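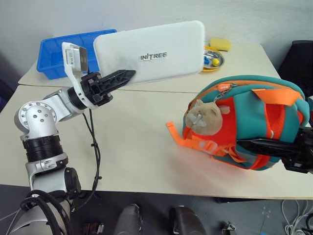 # Student Robotics Club Opens Two-Arm Manipulation Project

**Hakberg, April 2025.** The Fodum Robotics Club has opened its two-arm manipulation project to students outside the engineering program. Participants work in teams of four and are assessed on control software, grasp planning and written documentation.

The practice task combines a rigid object and a soft one. The left arm handles a flat white panel with rounded corners. The right arm handles a backpack with straps, webbing and a zipper. Both grippers have long, narrow fingers.
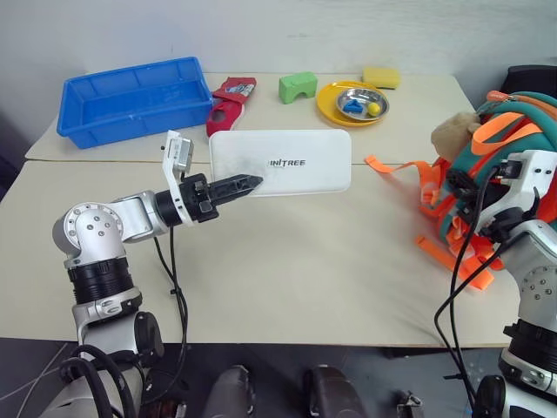

## Task and scoring

Each team submits two programs, one per object. A complete entry is worth 1000 points. Points are deducted for dropped objects, contact between the arms and operator intervention. Smaller items, including a metal bowl on a round plate and a yellow sponge, stay at the back of the work surface and must not be disturbed.

Teams may use the club's Cikel motion library or write their own.
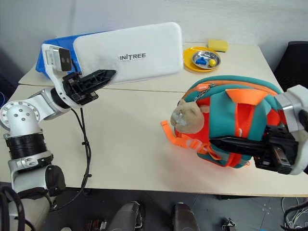 Source code and test logs are due in December. Late logs are accepted without points. The Nedelcu teaching laboratory will host the final runs and publish the results table.

## Registration

Registration is open at the Fodum club office. No prior robotics coursework is required, but each team must include one member who has completed the laboratory safety module.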